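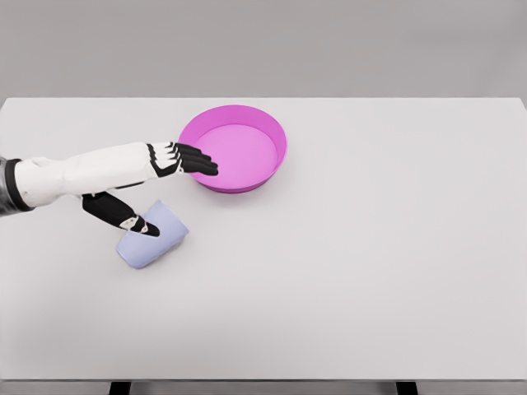

Where the ester unit stands

Hi Roswitha,

You asked for the long version this time, so get a coffee! This covers everything on the Plovness teaching notes since my August update, and I've put the money part at the end where you like it.

The chapter on making esters is finished. It starts with an alcohol and a carboxylic acid warmed together with a little sulfuric acid, then goes through the mechanism one arrow at a time. I rewrote the proton transfer steps twice (the first version skipped one, and Lăcrămioara Tănase caught it in about a minute, bless her). After that comes equilibrium, and how you push the reaction along with extra alcohol or by taking the water out. I kept ethyl acetate as the running case all the way through, so students aren't meeting a new molecule on every page.

Hydrolysis is done too. Acid hydrolysis is basically the first chapter run backwards, so it's short. The base version got more room than I'd planned. Students in the Hondero evening group kept asking why it goes to completion when the acid one doesn't, and my old paragraph on the carboxylate ion was two sentences long and not much help. It's a full page now, with soap making as the follow-up.

What's not done: amides. I have the naming section and a rough draft on why the nitrogen is such a weak base, with the resonance forms sketched in pencil. The part on making them from acid chlorides is still a list of headings. I also want to move the reactivity ladder (acid chloride, anhydride, ester, amide) up front, and that means renumbering every cross-reference. I've been putting that off, I'll admit it.

Problem sets: 200 questions written, all with worked answers. Lăcrămioara has checked the ester ones and is partway through hydrolysis. She wants more questions where you work back from the products to the starting ester, and I agree, so I'll swap out some of the plain naming drills.

The online version sits on Mivia now. Subscripts came through fine, but curved arrows in the mechanisms shifted on phones, and I've gone back to saving each step as its own drawing. Slower, but it reads properly.

Money: of the $4000 from the Lamrani grant, I've paid for the drawing software and Lăcrămioara's checking hours to date. I'm inside the budget on both. I'd like to move $200 from printing to checking if you're okay with that, as the amide answers will need a careful read.

Amides should take me 6 weeks. Could you let me know about the $200 before I book her next batch of hours?

4 January 2026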